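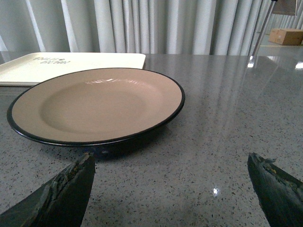 Enamel plate, pale pink with black rim

Ticket 491
Subject: Shelf labels creeping down the roll, prices chopped in half
Opened by: Kirsten Beaulieu, Zisden Kitchen & Table
Product: Plomavow Stock and Labels
Opened: Sep 25, 2022
Status: Closed

Kirsten Beaulieu wrote:

Hello all, and sorry to be writing on a Sunday, I know you won't see this until tomorrow and that's perfectly fine. We are a small kitchenware shop and we've used Plomavow for our stock and shelf labels for a good while now, very happily, and I've told at least two other shopkeepers on our street to get it. So please take what follows in that spirit!

The trouble is with the labels. We do a big relabelling every September when the summer bits come off the shelves and the baking things go out, and I sat down this afternoon with a cup of tea and a fresh roll to get the enamelware done. The first label came out beautifully. The second was a touch low. By the fifth or sixth the price had slid so far down that the top half was on one label and the bottom half was on the next, which is no use to anyone, and my pie dishes all looked as if they were being sold in code.

Things I have tried so far:

Turned the printer off and on again, with a proper wait in between.
Taken the roll out and put it back in, twice, making sure it sat snugly between the guides.
Cleaned the roller with the little wipe that came in the box.
Printed from the other computer, the one in the back office. Same thing.
Restarted Plomavow and logged in as myself instead of as the shop.

The printer is the small grey Herklow one that you recommended when we signed up. It has never given us a day's bother. The only thing that is different is the roll. Our usual supplier had run out and Soo-ah, who does our ordering, found some others which looked the same to both of us. Could it really be that? They are white, they are sticky, they go round.

With many thanks, and no great panic, though I would love to have the shop looking decent by next weekend.

Kirsten

Kwame Yakubu (support) wrote:

Good morning Kirsten, and thank you for such a thorough message. You've saved us both a good deal of back and forth by trying all of that first, and I'm very glad to hear Plomavow has been earning its keep. Thank you for passing our name along the street as well, that's kind.

I do think it may be the roll. When each label lands slightly lower than the one before, it usually means the software believes a label is shorter or longer than it is in your hand. The error is small on the first one and then it piles up. Would you be able to do the following when you have a quiet moment?

Peel one label off the new roll and measure its height with a ruler, from top edge to bottom edge, leaving out the backing paper.
In Plomavow, go to Settings, then Labels, then Paper, and tell me the height you see there.
Hold down the feed button on the printer until the light blinks, then let go. It should push out a few blank labels and stop with the gap lined up at the tear bar. Please tell me whether it does.

There's no need to change anything yet. If you have any of the old labels left, even a single one stuck to a shelf, a measurement of that would be handy too.

Warm wishes,
Kwame

Kirsten Beaulieu wrote:

Hello Kwame, how nice to have such a quick answer. I've been round with the ruler.

New label: 56 mm high. I measured it three times because I didn't believe myself, and then Soo-ah measured it as well.
Old label, rescued from behind the scales: 50 mm.
Plomavow says: 50 mm.

So there we are! I feel a little silly, but side by side on the counter you'd have to be looking very hard to see it.

The feed button is another matter. It blinked and pushed out a great long ribbon of blanks, far more than a few, and stopped in the middle of a label. I tried it again after lunch and it did the same. Does that mean something is broken?

Kirsten

Kwame Yakubu (support) wrote:

Not silly in the least, Kirsten. I asked my colleague Jin-sol Hwang to look at the second part with me, as she knows the Herklow printers far better than I do. She doesn't believe anything is broken. The printer finds the gap between labels with a small sensor under the lid, and on that model the sensor can be slid left or right. If the new backing paper is a bit thicker, or the sensor got nudged while the roll was going in and out, it can miss the gap altogether.

Please open the lid, find the small green tab and slide it to the middle mark. Close the lid, change the height in Plomavow to 56, press Save, and then do the feed button again. After that, print 3 labels as a test before you start on the whole batch.

Kwame

Kirsten Beaulieu wrote:

It worked! The green tab was right over at the far left – I expect my sleeve caught it. Three test labels, all straight, then the whole of the enamelware and most of the baking tins before we shut. Please thank Jin-sol for me.

One small wish for whoever looks after these things: could the Paper page have a note saying "measure your label"? I would have read it.

Kirsten

Kwame Yakubu (support) wrote:

Lovely news. I've passed your note on to Ga-eun Jeon, who looks after the settings pages. When you go back to your old rolls, remember to put the height back to 50. Closing this one now, but replying will open it again.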